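Visit to the Prukiteo Memorial Archive
Oct 28, 2018
Print | E-mail

Members of the Jidano Family History Society visited the Prukiteo Memorial Archive, where obituaries, funeral cards and burial notices from the county are kept. The party of 12 was received in the reading room and divided into two groups.
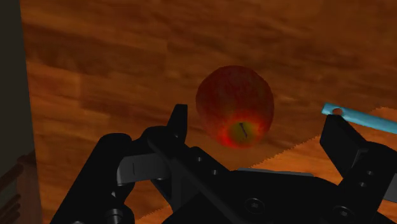
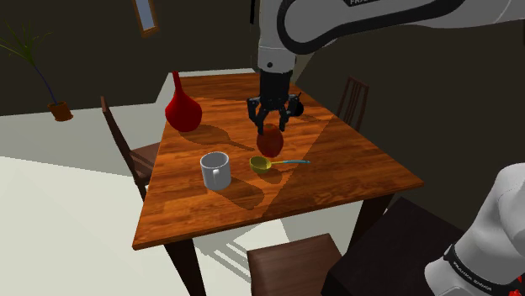

Ettore Sartori remarked that families often leave out a maiden name or a place of birth, and that a later reader may spend years looking for it. He asked members to write both in full when preparing a notice for a relative.

The archive holds 2,672 death notices on cards, of which 700 have been copied and indexed by surname. The Ó Briain collection, received in September, consists of the day books of a former funeral home and is not yet open to readers. Members were shown two of the volumes, with entries giving the date of death, next of kin and the hymns chosen for the service.

The afternoon was given to the card index. Several members found notices for their own relatives and ordered copies.

The Society thanks the archive for its welcome. Requests for copies should be made in writing and should state the full name and year of death.

Print | E-mail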